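# Fitham Tenants Question Skiria's "Lifetime" Countertop Claims

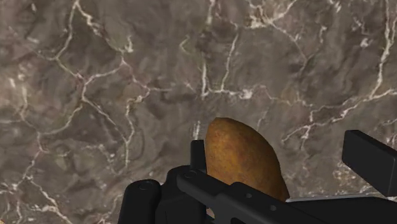
FITHAM, December — The Fitham Renters' League today asked property manager Skiria to show its math on the $289 "surface renewal fee" added to leases at the Rivus apartments.

Skiria says the fee pays for a sealing treatment that protects kitchen counters "for the lifetime of the home." The League has asked for test results twice. It has received a brochure.

"If it lasts a lifetime, I'd like to know why it's billed every year," said Raluca Mihăilă, who chairs the League. "We may be wrong about this. Show us the paperwork and we'll say so."

The fee applies to all 249 units. Skiria has not said how many counters were treated, or who did the work. An invoice shared with tenants names a contractor, Gavrilă, and lists a total of $2,867 — far less than the fee would bring in across the building. Skiria calls that a partial bill. The League has asked for the rest.

Tenants also want to know why the treatment was scheduled for a Friday with no written notice. Nine households have filed complaints so far.

The League is asking Skiria to stop collecting the fee until the full records are released. Renters who have already paid should keep their receipts and send a copy to the League's office.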